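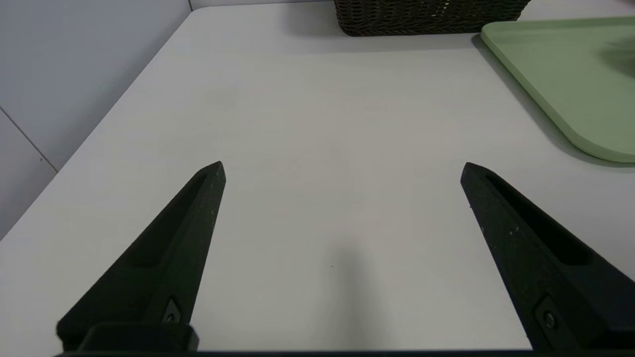 Plaremen 台灯是为长时间在桌边做细小工作的人设计的，例如修补旧书的人、做刺绣的人、学习抄写的学生，也包括晚上在家里核对账目的人。选择台灯的时候，大家常常先看灯，很少先看桌子。可是桌面对光线的影响很大。如果您的桌面像图中一样是接近白色的，桌面会把一部分光送回到您的脸上，同样的亮度会显得更强，所以我们建议从第二档开始使用，不必马上开到最亮。如果桌面是深色的木头，情况相反，您可能会觉得第四档才合适。

产品名称：Plaremen 台灯（夹座与底座两用）
制造：Bhatt 灯具工作室
生产地点：Pluststead
价格：1,958 元，含夹座、底座、电源适配器
颜色：浅灰、墨绿、米白
库存情况：浅灰和墨绿有货，米白需要等待，预计五月可以发出

关于这款灯

Bhatt 是一家小的工作室，我们只做桌面上用的灯。Plaremen 是我们的第三款产品，它的前面有一款落在桌上的圆灯和一款阅读夹灯，现在都已经停止生产，但是零件仍然可以购买。

做 Plaremen 的时候，我们收到了许多使用旧款的客人的来信。信里提到最多的事情是影子。一个人用右手写字，灯放在右边，手的影子就会盖住正在写的字。把灯换到左边，问题可以减轻，但是有的桌子左边是墙，有的左边没有插座。因此我们把灯头做成一个长条，光从比较宽的一段出来，手的影子就变得浅，边缘也柔和。影子没有完全消失，我们也不希望它完全消失。做刺绣的客人告诉我们，她们需要一点影子来看清楚线的高低。

灯头的长度是 390 毫米。我们试过更长的，光线更均匀，可是放在小书桌上的时候，灯头会挡住看前面的视线，打开柜门也会碰到。现在的长度对普通的书桌是合适的。如果您的工作台特别宽，可以考虑在两边各放一盏，两盏灯都用较低的档位，效果比一盏灯开最亮更舒服。

光的颜色

灯内有两组灯珠，一组偏暖，一组偏冷，旋钮可以在两者之间连续调节。我们没有使用触摸按键，选择了旋钮，原因是很多客人工作时手上有胶水、粉末或者戴着手套，触摸按键在这种时候常常没有反应。旋钮有两个，外圈调亮度，内圈调颜色。亮度一共有五档，每一档有轻轻的停顿感，不看也可以知道转到了哪里。颜色没有档位，您可以停在任何位置。

灯会记住上一次的设置。即使拔掉电源，下一次打开时还是原来的亮度和颜色。如果您不喜欢这个功能，请在关灯的状态下按住旋钮，直到灯闪一次，以后每次打开都会从第二档、中间的颜色开始。再按一次同样的操作，记忆功能就恢复了。

对于需要看颜色的工作，例如配线、调水彩、挑选纸张，请把颜色放在中间稍微偏冷的位置，并且关闭房间里其他颜色不同的灯。两种不同颜色的光混在一起，同一张纸的左边和右边看起来会不一样。我们自己在 Pluststead 的工作室里挑选布料的电线时也遇到过这个问题，有一批墨绿色的灯配了两种不太相同的绿线，白天才看出来。

对于晚上的阅读，请把颜色转到偏暖的一边，亮度用第一档或者第二档。房间里最好还有另外一盏弱的灯，不要让周围全部是黑的。眼睛在很亮的纸和很黑的房间之间来回看，容易疲劳。

灯臂与关节

灯臂分为上下两段，中间和两端使用 Drondetis 关节。这种关节里面没有弹簧，依靠摩擦片保持位置。弹簧灯臂的优点是移动很轻，缺点是几年以后弹簧会变软，灯头慢慢往下掉。摩擦片也会磨损，但是可以用手拧紧旁边的旋帽来调整，不需要工具。

新的灯拿到的时候，关节会比较紧，这是正常的。请用一只手扶住下面一段，用另外一只手移动上面一段，不要只抓住灯头去拉。使用一段时间以后会顺畅一些。如果您觉得太松，把旋帽顺时针转一点点就可以，每次转的幅度请不要太大，转完先试一下，再决定要不要继续。

灯头可以向前和向后各倾斜 45 度，也可以左右旋转。灯头的内侧有一道遮光的边，从正常坐着的高度看，眼睛不会直接看到灯珠。如果您站着工作，请把灯头降低，或者向自己的反方向稍微倾斜，否则可能会看到灯珠而觉得刺眼。小孩子的座位比较低，也请注意这一点：大人觉得不刺眼的角度，孩子坐下来不一定是这样。

夹座与底座

盒子里有夹座和底座两种配件，您可以任选一种安装，以后也可以更换。

夹座适合厚度不超过 59 毫米的桌边。夹座与桌面接触的地方有软垫，可是如果桌面的漆很软，或者桌边已经有裂纹，请在中间再放一块薄的硬纸板。玻璃桌面请不要使用夹座。桌子下面如果有抽屉或者横梁，请先量一量下方的空间，夹座的螺杆需要伸到桌面以下，拧紧的时候手也需要地方。

底座是圆形的铸铁板，下面贴了毛毡。它很重，我们故意做得重，这样灯臂伸到最长的时候也不会倒。搬动的时候请拿底座，不要提灯臂。毛毡在浅色的桌面上长时间不移动，有可能会留下一圈淡淡的灰，用湿布擦一般就会干净。墨绿色的灯配的是深色毛毡，如果您的桌子是白色的，下单的时候可以在备注里写明，我们会免费换成浅色毛毡。

在不同桌面上的使用建议

我们经常收到这样的问题：为什么在店里看着合适的灯，拿回家以后觉得太亮，或者太暗？大部分时候灯没有问题，是桌面和墙壁不同。下面是我们自己的经验，供您参考。

白色桌面：光线在桌面和纸之间差别小，看整体很舒服，但是白纸放在白桌上，纸的边缘不太容易看清。裁纸的时候建议垫一块有颜色的垫板。如果桌面表面比较亮，请把灯头从侧面照过来，不要放在正前方，否则灯珠的反光会正好进入眼睛。

浅色木头桌面：最容易使用，几乎不需要特别的调整。偏暖的光会让木头看起来更黄，如果您在意，可以往冷的方向转一点。

深色桌面：纸显得特别亮，周围显得特别暗。请在纸的下面垫一块比纸大的浅色垫子，比提高亮度更有效。

玻璃桌面：反光最多，夹座也不能使用。请使用底座，并且铺一块布或者垫板。

有图案的桌布：对阅读没有影响，对找掉落的针和小珠子有影响。做手工的时候请换成单色的。

安装步骤

请先阅读全部步骤，然后开始安装。整个过程不需要电钻，盒子里有一把小的六角扳手。

把灯臂从盒子里取出，先不要剪断固定灯臂的纸带。

选择夹座或者底座。使用夹座时，先把夹座固定在桌边，拧到用手推不动为止。使用底座时，先把中间的短杆装进底座，从下面用六角扳手拧紧。

把灯臂的下端插入，转一转，直到听见轻轻的一声，表示到了正确的位置。

剪断纸带，慢慢把灯臂打开。

把电源适配器的插头接到灯臂下端的插孔，然后接到墙上的插座。请把电线放在灯臂背面的线槽里，不要让它垂在桌子前面。

打开灯，试一试两个旋钮。如果灯不亮，请先检查灯臂下端的插头是否推到底，这个插头第一次使用时比较紧。

清洁与保养

清洁以前请关灯，拔掉电源，等灯头凉下来。灯头和灯臂用柔软的干布擦就可以。有手印或者油的时候，把布稍微打湿，拧干以后再擦。请不要使用酒精、汽油或者带颗粒的清洁剂，它们会让表面的漆变得没有光泽，这种变化没有办法恢复。

灯头下方的乳白色罩子容易积灰，灰多的时候亮度会慢慢下降，因为变化很慢，使用的人往往感觉不到。建议每个季度擦一次。罩子可以取下来：两手拿住两端，轻轻往中间压，再向下拉。清洗以后请完全晾干再装回去。

关节里面请不要加油。加油以后摩擦片会打滑，灯臂就不能保持位置。如果已经加了油，请与我们联系购买新的摩擦片，自己更换并不困难，我们会随零件寄出一张图纸。

可以单独购买的零件

夹座，含软垫
铸铁底座，含毛毡，深色或者浅色
乳白色罩子
Drondetis 摩擦片，一套三片
旋钮，外圈和内圈一起出售
布面电线，浅灰、墨绿、米白
电源适配器
加长短杆，适合比较高的工作台，只能与夹座一起使用

灯珠板也可以更换，但是需要焊接，请寄回工作室由我们来做。寄回的时候只需要寄灯头，不需要寄灯臂和底座，这样包裹比较轻，也不容易损坏。拆下灯头的方法写在说明书的最后一页。

客人常问的问题

这盏灯可以放在床边吗？可以，但是它对床头柜来说有一点大。底座的圆板会占去大部分位置，您放水杯的地方就不多了。

可以装在墙上吗？目前没有墙上的支架。有的客人把夹座固定在结实的搁板上，这样是可以的，请确认搁板本身固定得很好。

左手使用的人需要特别的型号吗？不需要。请把灯放在右边，然后把灯头转过来，旋钮仍然朝向自己。

灯会有声音吗？在最低一档，如果房间非常安静，把耳朵靠近适配器可能会听到很小的声音。坐在桌边的正常距离应该听不到。如果您听得很清楚，请联系我们更换适配器。

可以接智能插座吗？可以。请打开记忆功能，并且让灯的旋钮保持在打开的位置，这样通电以后灯会自动亮。

可以用手机控制吗？不可以，我们也没有这个计划。

米白色和白色桌子是否相配？米白比纯白要黄一些，放在纯白的桌面上可以看出差别。有的客人喜欢这个差别，有的客人不喜欢。我们可以先寄一块漆的样板给您，只收邮费。

包装与运输

包装盒里面全部使用纸，没有泡沫。铸铁底座放在盒子的最下层，请从正面打开，不要把盒子倒过来。请至少保留盒子到您确定不退货的时候，用别的盒子寄回，灯臂容易弯曲。

付款以后我们一般在三个工作日内寄出。米白色的订单按照付款的先后顺序寄出，您可以在五月以前随时改成其他颜色或者取消，全部退款。一次购买多盏灯的学校和工作室，请先写信给我们，我们会告诉您可以交货的时间，并且可以统一准备浅色或者深色的毛毡。

保修

从收到货的那一天开始，灯头、灯臂、适配器保修三年，铸铁底座没有期限。摩擦片、毛毡和软垫属于会磨损的零件，不在保修范围里，价格都比较低。因为加油、使用不合适的清洁剂或者使用其他适配器造成的损坏，不在保修范围里，但是我们仍然愿意帮您修理，只收取零件的费用。

联系我们的时候，请写明灯的编号。编号在底座或者夹座的旁边没有，只在灯头背面的小标签上。如果标签已经看不清楚，请拍一张旋钮的照片给我们，我们可以从旋钮的样子判断是哪一批。

本页价格从 1月1日 起使用。在这个日期以前付款、还没有收到灯的客人，仍然按照原来的价格，不需要补差价。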